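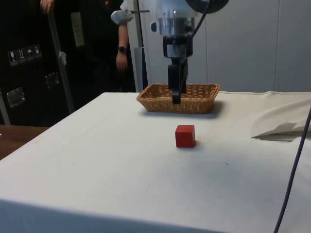
December, 4:40 pm. Red block into basket, third policy of the week.

Goal for today was the boring baseline: one cube, one basket, white cloth, same prompt every trial. If the Ornside checkpoint can't manage this we have no business asking it about cutlery.

Setup
- Checkpoint: Ornside, step count whatever the config says (I trust the config more than my handwriting)
- Training set: 1489 demos, Clarkbridge and Golateck sites mixed
- 90 trials planned, cube start jittered by the script
- Chunk length 11, no temporal averaging

Result first, for those who skim: the grasp is fine. The *order* is the trouble. In over a third of the trials the arm goes to the basket before it goes to the block, dips the fingers near it as though something were already in them, opens, and only then remembers its job. Then it goes and picks up the block quite nicely and puts it away. Scored as a success by the current rubric, which tells you what I think of the current rubric.

My guess was the camera. With the fixed view alone, the gripper over the basket looks much the same whether it is about to release or has just released, and the policy has no memory to tell it which. So I reran a block of trials with finger width added back to the state input (it was dropped in the Huỳnh ablation, on the grounds that it "didn't matter"). Early basket visits fell to 3 in that block. I'd like to be smug but I was one of the people who agreed to drop it.

Still don't like:
- It hesitates above the block now. Long pause, tiny wobble, then down. Wasn't there before.
- Basket pushed toward the back edge = more early visits. Basket pulled forward = fewer. Could be the depth cue, could be that the Golateck demos all had it near the front. Check before theorizing.
- Shadows. I keep blaming shadows. No evidence so far.

Rubric change, effective now: log first contact region and first gripper opening for every trial, and score "clean" separately from "eventually." The older numbers on the wiki are all "eventually." I've put a note on them and am bracing for the messages.

Next: same trials with finger width and averaging turned on, then swap the basket for the shallow tray. Leave the jitter seed alone, please. Last time it got "tidied" and I lost an afternoon proving that two identical runs were different.

5:25. Averaging run queued. Forgot to reset the trial counter, so the log starts at 11. Leaving it.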